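# Pinza: el frasco gira al cerrar las mordazas

**Bitmont**

Tengo una pinza manual de carcasa blanca y negra con la cuna de goma de origen. Con cajas sujeta sin problema. Con frascos cilíndricos de vidrio esmerilado, el frasco rota unos grados al cerrar y el texto impreso queda desorientado para la lectura posterior. He bajado la fuerza de cierre de 80 a 40 N y el giro es el mismo. La goma se limpió el 23 de octubre. No hay holgura apreciable en las guías.

El frasco de prueba es este, con tapón dorado metálico, ya entre las mordazas: 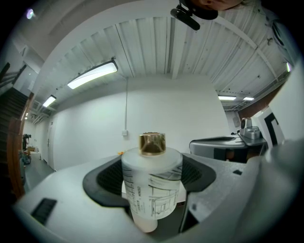 Sutter pregunta si el giro es siempre hacia el mismo lado. Si lo es, no mires la fuerza: una mordaza llega antes que la otra y arrastra la superficie. Procedimiento:

1. Sin pieza, cierra a velocidad mínima y mide con galga la diferencia de contacto entre ambos lados.
2. Si pasa de 2 décimas, afloja el tornillo de sincronismo, iguala y vuelve a apretar.
3. Repite con el frasco, 40 ciclos, marcando la posición inicial con rotulador.

No lubriques las guías antes de medir.

**Livunton**

A mí me pasaba y cambié la goma. Arreglado.

**Pestcombe**

Cambiar la goma puede taparlo una temporada. Con goma nueva hay más rozamiento y el desfase no se nota hasta que se pule. En diciembre tuve que repetir el ajuste por eso mismo. Revisa también el asiento de la cuna: si está montada con un lado más alto, el cilindro apoya en una sola línea y gira aunque las mordazas estén bien sincronizadas.

**Bitmont**

Siempre a la derecha. Mido el desfase y pongo el valor en este hilo.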